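The woman who runs the table-covering side of Butunex has spent most of her working life with brown paper. She buys it by the roll, cuts it to fit worktables and sells it to schools and workshops, with blue tape to mark it off. We spoke on 12/12/20.

"People think the paper is there to stay clean," she said. "I want it to show me where the water went."

She tests each paper with a cup and a bowl. Water goes from one to the other, and she looks at the marks on the sheet.
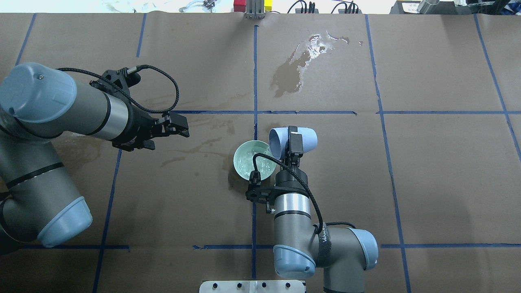

*Cup, bowl and a wet patch on the taped paper.*

The tape came later. A customer at Moder asked for a way to say where a spill was without drawing a map, so she began laying strips across the sheet. She doesn't measure them.

"A crooked line is fine. You say 'the cell by the middle line' and everyone knows which one you mean."

Her first rolls came from Thiele, 200 feet at a time, and she said they curled at the corners. In November she changed to a heavier paper sold as Odivia. It costs more, and she puts 2 layers down when a table is going to get wet.

I asked about the bowl. She likes a pale one with a smooth inside, set down close to a tape line so it can go back to the same place. The cup should be plastic and light.

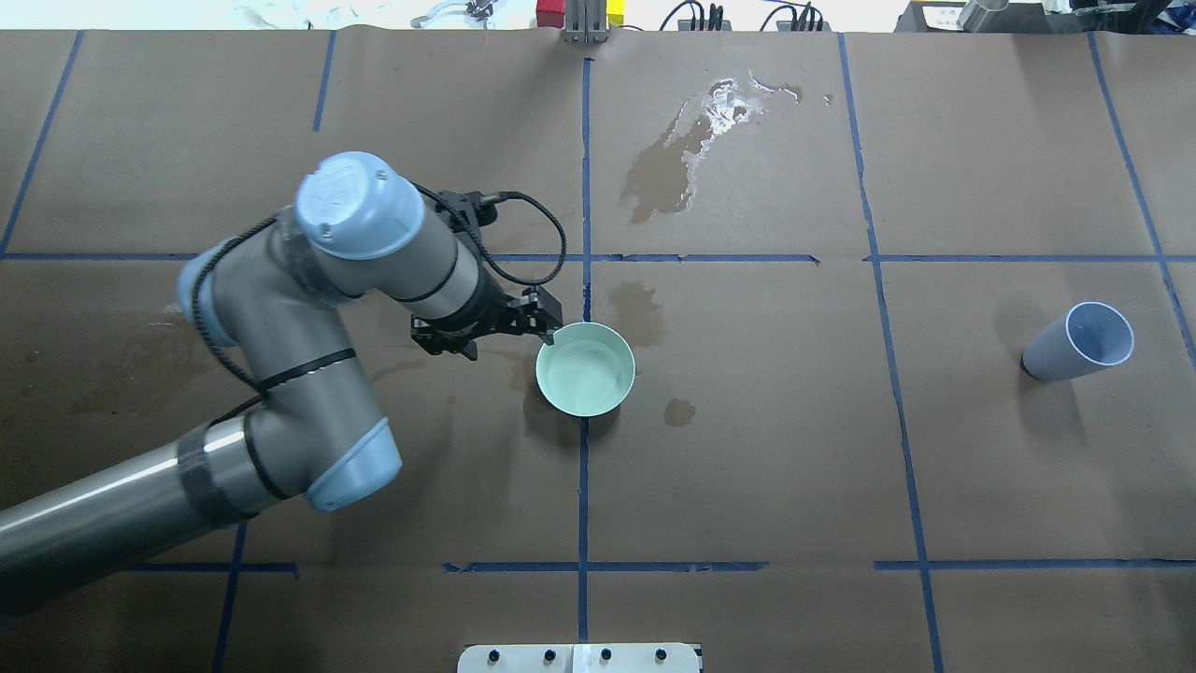 *The green bowl upright, the cup on its side to the right.*

Most spills, she said, come from the lip of the cup. If it is held too high the water jumps, and if it is tipped too slowly it runs back along the outside and drips short of the bowl.

"Get the mouth over the bowl first, then tip. I've told people that for 16 years and they still tip first."
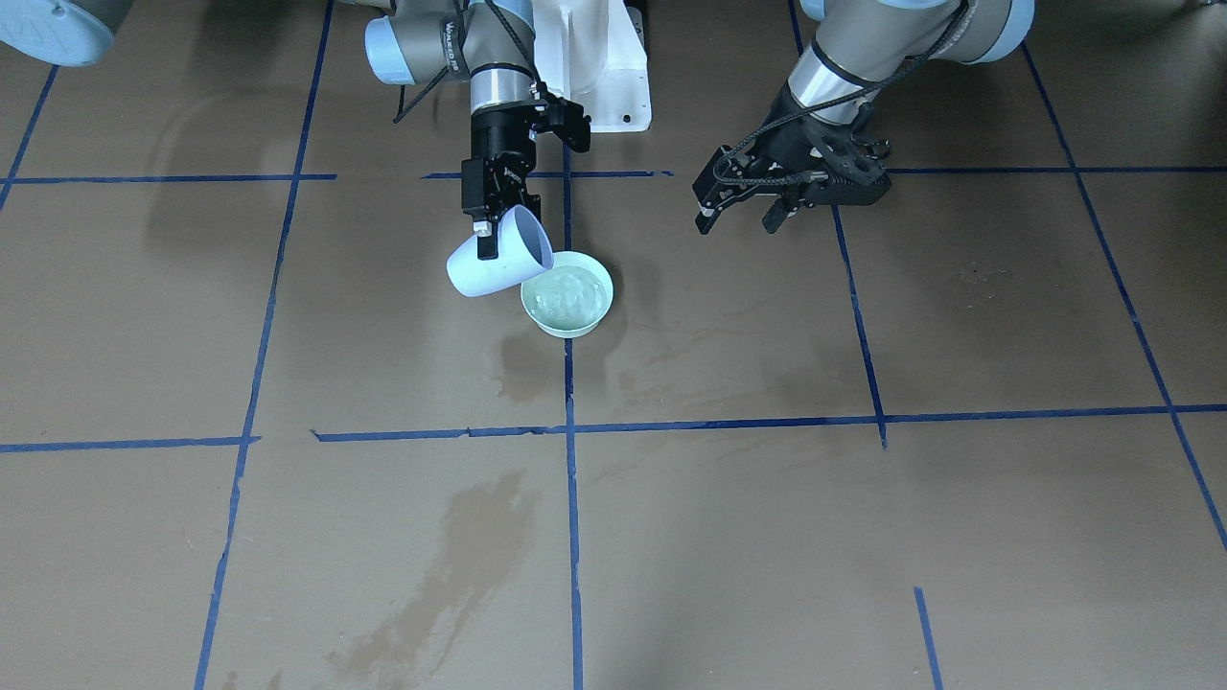 She doesn't wipe a sheet while she is still using it. Wiping roughs up the surface, and the next spill spreads differently. When a sheet is done she lifts the tape, folds the paper inward from the ends and starts another. Her last order was for 2280 sheets, cut and stacked flat.

"Flat, please," she said. "I've had enough of rolls."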